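Does adding a wrist camera help in simulation, or am I fooling myself?

Asked by trerkham_nights, March 28, 2025
Tags: simulation, imitation learning, evaluation

I'm trying to reproduce the result in the Pravex report, the one claiming that a policy trained on a room view plus a wrist view beats a policy trained on the room view alone. I have read it more times than its author can have. The method section is a page and a half and one of those pages is a table.

My setup is a simulated bedroom with a Franka arm at the bedside. The task is to pick one small item off a rumpled sheet while various sports equipment lies around being unhelpful. I collected 296 demonstrations by teleoperation, which cost me most of a winter and some feeling in my right thumb. Same network for both conditions, same training schedule, only the cameras differ.
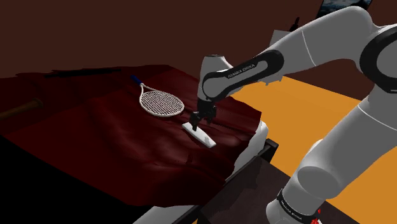
gramer_refugee: Before anyone gets into cameras, how many evaluation episodes per condition? You've told us about your thumb and left out the one number that matters.

Fair. It's 30 per condition. The room-only policy succeeded in 4 fewer episodes than the two-camera one, and I was ready to write that up as a triumph until I reran the same checkpoints with a new random seed and the gap went down to 2. I haven't run a third seed. I'm afraid of it.

What bothers me more is how the failures look. Without the wrist view the arm goes to the right part of the bed, comes down with total confidence and closes on a fold of cloth. With the wrist view it fails less at the closing stage, but now and then it hovers over the sheet until the episode times out. The report counts both as "failure" and moves on.
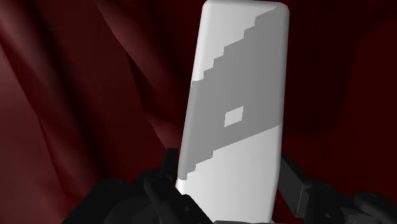
So my questions are whether a gap this size means anything, and whether I should be scoring the stages separately. I'd also like to know if the wrist policy could be keying on the texture of the item and ignoring its shape. I've only ever trained it with one texture per object.

poulain_bench

The gap you have means very little. With 30 episodes a side, a difference of 4 is well within what you'd get from two identical policies on a lucky day, and your second seed has been trying to tell you so. Evaluate more. You're in simulation, the episodes are free, go to bed and let it run.

Two things to fix first. Use paired starts, so each policy sees the same cloth state and the same object pose in episode one, episode two and so on. If you reset the cloth by dropping it and letting it settle, save the settled state and reload it, otherwise you're comparing policies on different laundry. Then train each condition from several seeds. Rerunning a checkpoint only tells you how noisy the evaluation is. It says nothing about whether that checkpoint was a fluke.

And yes, score the stages. I use reach, contact, closed on object, lifted, held. Report all of them and let the reader be disappointed at whichever stage they like.

On texture: swap it at test time and change nothing else. If the grasp rate falls off a cliff you have your answer. Do the swap on the room-only policy too. I'd expect it to care less, but I've expected things before.

softbody_hater

Cloth sims are garbage, just use a flat table.

trerkham_nights

The cloth is the point of the task, but thank you.

gramer_refugee

Adding to the longer reply, check your hovering failures against the demonstrations. If you paused above the object while lining up the gripper, the policy learned to pause, and a single frame gives it no way of knowing how long it's been waiting. I had the same thing in June. I trimmed the idle steps out of the demos and most of the hovering went away, along with a very nice theory I had about attention.

Trim both datasets the same way or you'll be back here asking about that instead.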